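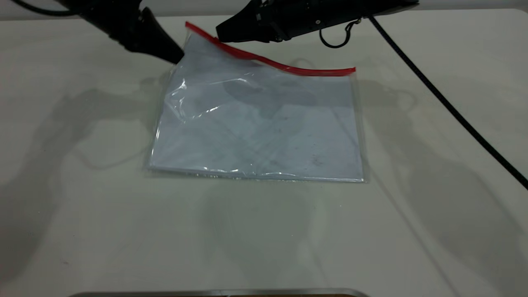 Polishing and cleaning a nickel disc before a cyclic voltammetry run

Jun 21, 2025

You need a Soreck disc electrode, wet grinding paper, alumina slurry, ethanol and deionised water.

1. Grind the face on wet paper, turning the disc a quarter turn every few strokes, until the old scratches have gone.

2. Rinse, then polish on a damp cloth with the slurry for 60 seconds. Keep the disc flat or the edge will round off.

3. Rinse again and sonicate in ethanol for no longer than the seal allows. Ours began to leak after more than 28 cleanings.

4. Dry under nitrogen and move the disc to the cell straight away. Nickel grows an oxide film in air.

5. Fill the cell with 32 ml of electrolyte, fit the reference electrode and check the open circuit potential. If it is still drifting, wait before you start the first sweep.

Cells with the older Greter lid need the shorter disc holder.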